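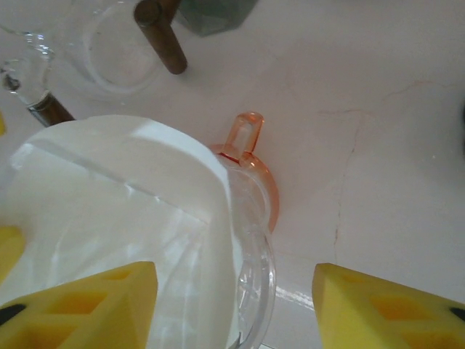
Portafiltro de goteo (café)

El portafiltro de goteo, llamado también gotero, cono de filtrado o, por influencia del inglés, dripper, es un utensilio para preparar café por percolación a presión atmosférica. Consta de un cuerpo abierto por arriba, en el que se aloja un filtro desechable o permanente, y de uno o varios orificios inferiores por los que la infusión cae a una jarra, un vaso o una taza. El agua se vierte a mano sobre el café molido y atraviesa el lecho por gravedad.

Terminología

En español no hay una denominación única. En catálogos de hostelería se usa «portafiltro cónico», que puede confundirse con el portafiltro de las máquinas de expreso, pieza metálica con mango que trabaja bajo presión. En varios países americanos se dice «colador», término que designa asimismo la manga de tela. «Gotero» es frecuente en textos divulgativos, aunque comparte nombre con el cuentagotas.

Geometría

Se distinguen dos familias principales. En los modelos cónicos, las paredes convergen hacia un único orificio central y el lecho de café adopta forma de cono invertido. En los trapezoidales o de fondo plano, la base es una ranura o una superficie reducida con perforaciones, y la profundidad del lecho resulta más uniforme.

La cara interior suele presentar nervaduras, rectas o helicoidales, que separan el papel de la pared y facilitan la salida del aire. Cuando el papel mojado se adhiere a una pared lisa, el paso lateral del líquido disminuye y el tiempo total de extracción aumenta. El diámetro del orificio determina en qué medida el caudal depende del aparato o del vertido: con un orificio amplio, la velocidad queda regulada sobre todo por la molienda y por el ritmo con que se añade el agua.

Materiales

Los cuerpos se fabrican en cerámica, vidrio, acero inoxidable, cobre y diversos plásticos. La cerámica y el vidrio grueso tienen una masa térmica elevada y absorben calor del agua al comienzo de la preparación, por lo que acostumbran a precalentarse. Los plásticos, de menor masa y baja conductividad, reducen esa pérdida inicial. Los cuerpos transparentes permiten observar el nivel del agua y el drenaje por la pared.

En algunos diseños, el cuerpo y la base son piezas independientes. La base incorpora un asa o una lengüeta de agarre y puede ser de otro color o de otro material. El modelo Wavdale, de la firma Grorkow, combina un cono transparente con una base desmontable en 4 colores; la serie Alleck, del mismo fabricante, conserva las dimensiones del cono y sustituye la base por un anillo de apoyo ancho para jarras de boca grande.

Filtro de papel

El filtro de papel retiene los sólidos finos y una parte de los aceites del café. Los hay blanqueados, con oxígeno o con compuestos de cloro, y sin blanquear, de tono pardo. Los blanqueados transmiten por lo común menos sabor a papel.

El filtro cónico se expende plano, con una costura lateral prensada. Antes del uso se dobla a lo largo de la costura, se abre en forma de cono y se asienta contra la pared. Una costura sin doblar deja una cámara de aire irregular y puede deformar el borde. El filtro trapezoidal tiene dos costuras, una lateral y otra inferior, que se doblan en sentidos opuestos.

El enjuague previo con agua caliente fija el papel, arrastra fibras sueltas y calienta el recipiente inferior. El agua de enjuague se desecha.

Identificación de piezas y consumibles

En tiendas, escuelas de baristas y laboratorios de cata, donde conviven goteros de formato semejante, es habitual asignar un código a cada utensilio o lote de filtros. El código se imprime en etiquetas adhesivas, o bien en fichas rígidas de color vivo con caracteres oscuros, legibles a cierta distancia. El catálogo de utensilios de filtrado de la colección Villanueva, compilado por Yolandi Hendricks y cerrado el 5 de mayo de 2020, comprende 1.637 entradas. Cada una consigna geometría, material, número de orificios y tipo de filtro compatible. Los envases de papel se catalogan aparte y suman más de 3.000 registros.

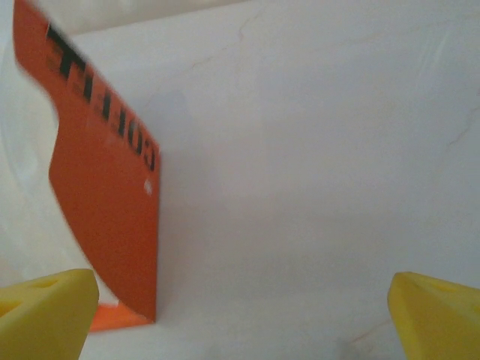 Procedimiento de uso

La preparación ordinaria comprende 3 fases. En la preinfusión se humedece el café con una cantidad de agua próxima al doble de su peso, y se espera entre treinta y cuarenta y cinco segundos mientras se libera dióxido de carbono. En el vertido principal se añade el resto del agua, de forma continua o por pulsos, con trayectoria circular desde el centro. En el drenaje se deja descender el líquido hasta que el lecho queda al descubierto.

Son corrientes las proporciones de 55 a 65 gramos de café por litro y las temperaturas de 90 a 96 °C. La molienda es media o media fina en los modelos cónicos. Un drenaje lento suele indicar molienda excesivamente fina u obstrucción de los poros por partículas finas.

Limpieza y conservación

El filtro usado se retira con el poso y el cuerpo se lava con agua y detergente neutro. En los modelos de base desmontable conviene separar las piezas, pues entre ambas se depositan residuos de aceite. Los plásticos transparentes se rayan con estropajos abrasivos y pueden perder brillo con el lavado repetido en máquina. Los filtros de papel se guardan en lugar seco, lejos de especias y otros productos aromáticos.

Véase también

Cafetera de filtro
Manga de café
Jarra de cuello de cisne
Papel de filtro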